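Pink shirt dried stiff and kind of wavy, fabric softener or what?

stondetti70
August 2022

Moved to Wanthorpe in the spring and the water here is really hard. My cotton T-shirts come off the line like cardboard now. Soft pink one is the worst, it never lies flat anymore. Rental so no softener system, landlord won't pay. Already tried more detergent - made it worse I think. Any cheap fixes?

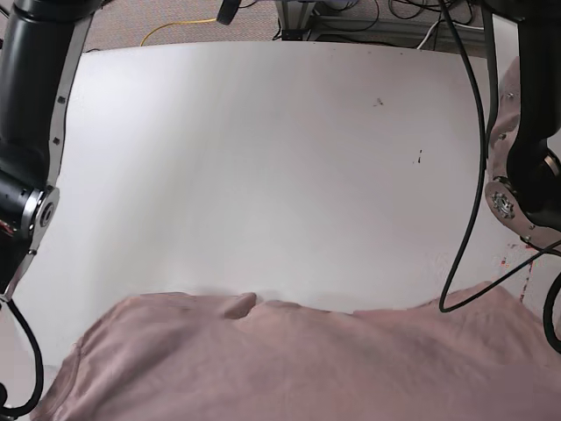
Pink tee on the table, still a bit rumpled

Also is 239 ppm bad? Thats what the test strip lady at the hardware store told me.

ParriLaundry

239 is hard, yes. Less detergent, not more. The extra doesnt rinse out and dries into the cloth. Half a cup of white vinegar in the rinse, never with bleach. Run one load with no soap at all first, you'll probably see suds. Then shake each shirt hard before hanging, and 10 min in the dryer on low after if you have one.

Skip softener on towels and anything fuzzy, it coats them and they quit soaking up water. I fold the top edge over and smooth it by hand before it goes in the closet. 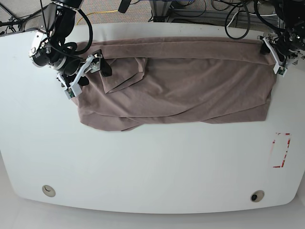

Top edge folded over, mauve-brown cloth

Washing soda helps too - 50 cents a load where I am, maybe less.

ukar_4000

just buy a softener. mine was $70 used, lasted years. oh wait you rent. then vinegar I guess, smells for a minute and goes away. my sister in Ukar swears by tennis balls in the dryer, never did much for me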